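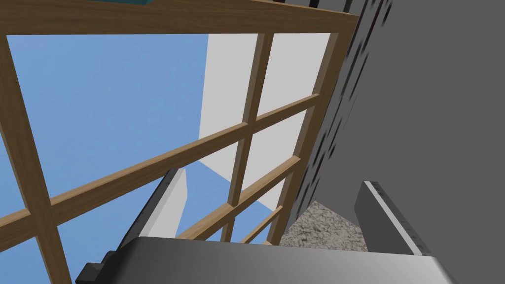
Tessa Ollerenshaw
Staff writer, simulation and tooling
8/12/26

Rekberg stopped collecting demonstrations on its physical arms in October. The work moved into Ikine, the company's in-house simulator, and the engineer who runs the collection does not expect it to move back soon. "The arms are still used for evaluation," she says. "Training examples come out of the simulator. We had one set of people looking after hardware and another set waiting for it."

The examples feed Herkino, a policy that takes camera images and joint readings and returns short sequences of motion commands. Its current training set holds more than 2000 episodes, each driven by a person at a desk with a pair of hand controllers. Operators work in blocks and change task between them.

"An episode is a start state, a stream of commands and an end state," she says. "Everything else is worked out afterwards. We store the commands and the physics state and render the images later. If we change the lighting or the textures, we render again and the operator's work is kept."

Views from the wrist cause the most argument. A camera close to the gripper loses sight of the wider workspace for long stretches of an approach, and during a turn it may be looking at a wall or at open background. An early filter threw out any episode in which the target left the wrist view for longer than a set time. She had it removed.

"It was deleting the approaches. What remained was a set of episodes that began with the gripper nearly in position. The policy learned to close the fingers very well and had no idea how to get there."

Labelling contact is another slow part. Ikine reports the force at each finger pad, but the number is noisy when a part is light or only touching on one side. 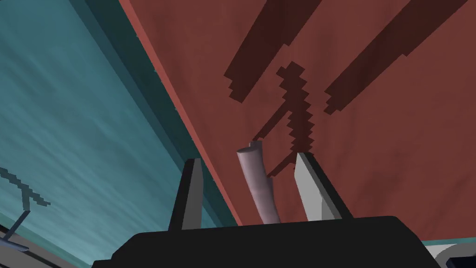

"If you label a grasp from finger distance alone, you get false positives whenever something is standing between the pads," she says. "We ask for force on both pads, held over 11 consecutive steps. Before that, the episode is still labelled as approach. Operators see the label change on their screen, and some of them wait for it, so you get a small pause in the data. We trim the pause."

The trimming is done by script and checked by hand. Of the 13 tasks in the present release, two have been held back because reviewers could not agree on where the grasp began. Both involve narrow parts that can tip during closing.

Shadows are rendered at low resolution to save time. She was asked whether the policy might come to depend on their blocky outline.

"It might. We vary the light direction between renders, and we run a test with shadows switched off. The score drops a little on placing and hardly at all on picking. My reading is that it uses the shadow to judge height. I would like a better test before I put that in a report."

Failed attempts are kept, with a flag. A dropped part followed by a second attempt is stored as a single episode, and the recovery is weighted slightly higher in training. The Awasthi site, which does the evaluation on real arms, asked for this after its first trials, in which the policy would miss a part and then carry on to the placing step with nothing in the gripper.

"Our operators had become too good," she says. "There were hardly any misses to learn from. We now start some episodes from a bad pose and hand over control from there."

The next release will add a second wrist camera, mounted on the opposite side. The stored episodes will be rendered again for it, and she has asked for the disk space.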